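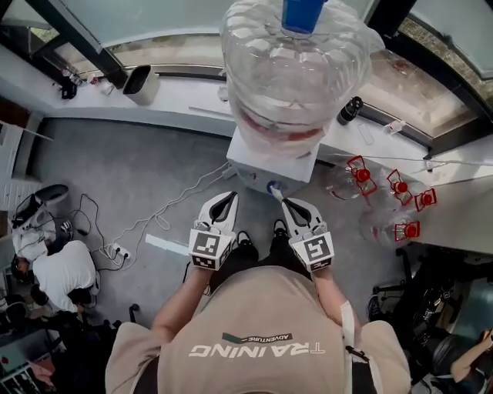 4. Teaching the water round

Before you begin, read Section 2 (Grippers, charging and care of) and tell whoever sits near the dispenser that you will be in their way for a while. They will have opinions about the water. Write these down separately.

4.1 Recording a demonstration

1. Put on both grippers and check that the square marker on each one faces forward and is clean. Coffee counts as dirt.
2. Stand facing the dispenser with your feet clear of any cable. Wait for the tone.
3. Bring the fingertips together slowly at the part you are going to handle. Pause there for 2 seconds.
4. Carry out one task only. Changing a jug is a task. Changing a jug while explaining to Lợi Hồ where the spare caps went is two, and Wemetti will learn both.
5. Open the fingers fully, step back, and wait for the second tone.
6. Repeat until you have 80 good recordings. Diệp Cù decides what "good" means and can't be bribed with lunch.

Note: Move the way you would on an ordinary morning. The first batch at Vestbridge was recorded by people on their best behavior, and the system now approaches a water jug as if it were being introduced to the jug's parents.

CAUTION: Full jugs are heavy. Do not lift one with the grippers on. Use your hands, as your ancestors did, and bend your knees.

CAUTION: Keep water away from power strips. If you spill, stop recording, switch off at the wall and mop up before you do anything else, including blaming someone.

4.2 What changes for the floor team

The water round used to belong to whoever finished the last cup and got caught. From February it belongs to Wemetti between the morning delivery and 4 p.m. Outside those hours it belongs to you again.

Your job title stays the same. Your task sheet gains a line called "Demonstration and correction," with 13 minutes per shift set aside for it. Anyone who has used the grippers will see that this figure came from upstairs. Log the real time on the Eraso sheet, even if it looks bad. Especially then.

If you'd rather not record, tell Diệp before the rota goes up. You don't have to give a reason, and you go back on the parts desk for that slot.

4.3 If the system gets it wrong

1. Press Hold on the Đào panel. Shouting is not connected to anything.
2. Check that nothing is leaking.
3. Finish the job by hand and mark the run "Assisted."
4. Record a fresh demonstration of the step that failed, starting from 4.1, step 2.

Used caps go in the bin under the parts desk.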